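Do public votes on TV talent shows change who wins?

Posted by Wilson Zapata in Reality and Talent TV

I've been watching Budwood since the second season and I'm starting to wonder why I bother voting. In the February final the host read out that Elis Trevor won by 1,808 votes. He never said out of how many. My wife and I voted for the runner-up, nine times each on the app, and neither of us got any kind of confirmation. Then the judges all acted like they'd seen it coming. Is there any way to find out whether those votes get counted, or do the producers have a winner picked by the time the live shows start?

Eluned Bevan

They get counted. A show that sells votes and throws them away is asking for a lawsuit, and the network's lawyers know it. What I don't buy is that the count is the whole story. Look at the running order. Trevor sang last in three of the four live shows, and he got the package with his grandmother in it. The girl from Tridport sang second every time, right before a commercial, with a song most people under 40 have never heard. You don't need to touch a single vote after that.

As for the confirmation, check the rules page, the long one linked at the bottom of the app. It says votes over the limit are dropped without notice. I think the limit was five per account this season, so four of your nine may have gone nowhere. Also look for "the producers' decision is final." I've never seen a set of rules without it.

Prys Powell

its all fixed, they knew it was Trevor at the auditions. stopped watching after Osstead got canceled, that was the last honest one

Ieuan Nicholas

I'd want more than that before I called it fixed. People said the same about Osstead every year.

I sat in the audience for a Budwood semifinal, almost 500 of us, and the warm-up guy had us practice a standing ovation before anyone had sung. They taped it twice. When I watched the show at home, there was my row on its feet for an act we'd clapped for politely. So I don't trust any crowd shot on that program, and I don't trust the judges' faces either.
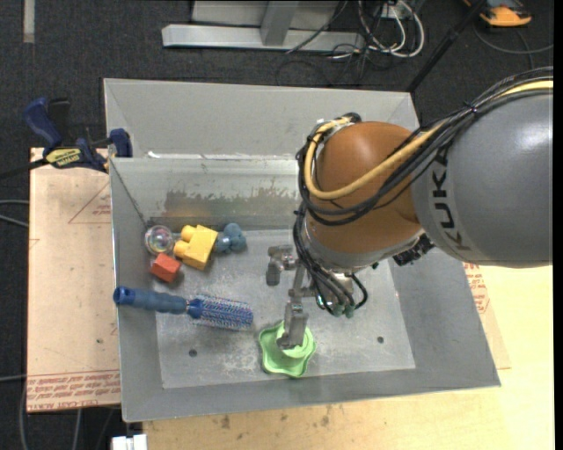
The margin is the part I'd push on. A lead of 1,808 could be a squeaker or a landslide depending on the total, and they picked the one number that tells you neither. Other shows give a percentage. The company name is no help: the credits say the vote was "independently verified," and they never say by whom. I wrote to the network asking who the verifier was and got back a form letter thanking me for my interest in tickets.

If you want to try yourself, write to the address in the rules, not the fan mail one, and ask for the total votes cast in the final. Keep your app receipts if you paid for any. I wouldn't hold my breath.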